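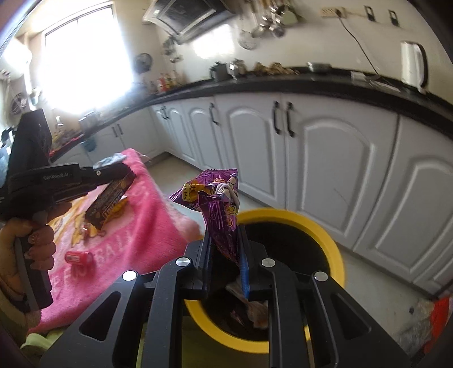
Can you pick up soft rubbish with a hand-held gripper if you've never used one?
Most people can within an afternoon, though thin, crinkly wrappers take longer to get the hang of than anything with a bit of weight.

I'd put my hand up as a slow learner. The GenRobot.AI kit landed on my doorstep one Wednesday in August, a pair of two-fingered grippers you hold and squeeze yourself, so a robot can later be taught from what your hands did. Grakov hires them out by the week and throws in a phone call with a trainer, and I got the very patient Miroslava Lysenko.

"Start in the kitchen," she told me. "Everybody's got a bin."

So I did! Chip packets, lolly wrappers, chocolate bar wrappers with the foil torn at the top (I volunteered to empty those myself). You pinch, you lift, you get over the bin, you let go. Simple enough, except that your wrist wants to do clever little twists, and Miroslava wants you to keep it calm and let the fingers do the work. She asked for 100 clean drops before I moved on to anything fancier. I did 36 and put the kettle on.

What I liked: the squeeze is light, and after a while I stopped thinking about which finger was where. Using both hands at once felt odd and then suddenly quite good fun. What I didn't: the bodies are broad, so you're forever peering past them to see what you've got hold of, and my forearms grumbled the next morning.

Noboru Sugiyama, who runs the rival Morikawa hire service, reckons beginners should start with one gripper and add the second later. I think he's right, and I'd love Grakov to offer a single at a lower price. I've still booked the kit again for spring, and next time I'm having a go at the laundry.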